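Trireo talk, notes to self, Vestville, Aug 27, 2021

20 min, leave 5 for questions. Talk slow!!

1. Open
Who we are, one line. Dervishi = the grasp planner. Not the arm, not the hand. Just software. Say that twice, people always ask about the motors.

2. Why clutter is hard
Separate objects on a bare table: easy, skip fast.
Pile in a tray: edges vanish. Clear wrap = depth holes. Printed wrap = segmenter cuts one packet into four.
Mention the Drasberg runs, 500 picks, mostly boxes. Looked great. Then we tried bags.

3. Pipeline
Camera on the wrist, same view for demos and for the robot. Planner gets color + finger opening, nothing else.
Proposes 6 grasps per cycle, scores them, takes the best one. Budget 200 ms. We were at 750 in July, slide has the before/after.
What fixed it: crop first, then score. Dumb, but worked. Dont go into the CUDA stuff unless asked.

4. Training data
People do the demos with the hand-held gripper, in normal homes. Messy background stays in, we want it.
Point at the blueberry wrapper in the middle, clear plastic with print on it, both problems in one packet. Then the pastries between the fingers. Then the pink table, lots of red print, segmenter loves to call that an object.
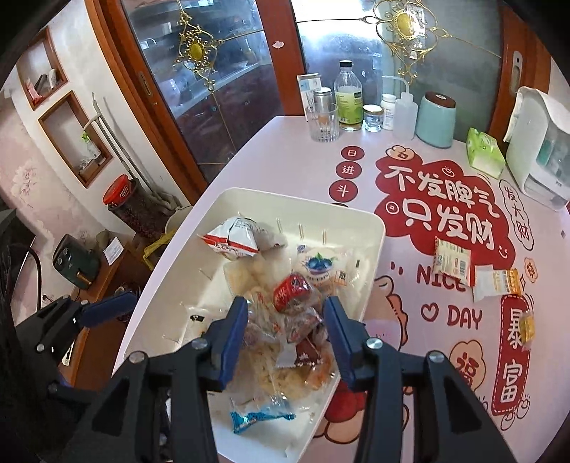 5. What still fails
Two packets overlapping, planner picks the seam. Slide with the heat map.
Tray wall: finger path clips it, collision check is too coarse. Fix is in teh branch, not merged, dont promise a date.
Recovery = open, back off, replan. No memory of the last try yet.

6. Close
Repo link, config files are in there too. Replay tool demo if time, else skip to questions. Have the backup video open in the other tab.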